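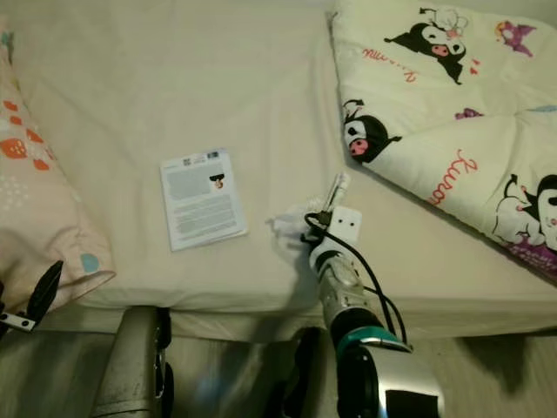
Page last changed: December
1 minute read

I keep three rules for the bed-tidying runs, and Rüdiger Kröger at Pfeiffer asked me to write them down.

Small things come off the sheet before any folding starts. Tissues, cards, clear tubes — all of it.

The arm holds one object at a time, and lets go before it moves to the next.

Printed cards count as paper even when they are stiff, so grip lightly.

Sieglinde Reinholz wants a fourth rule for pillows. I have left it out until we agree on the wording. Our log is at run 146.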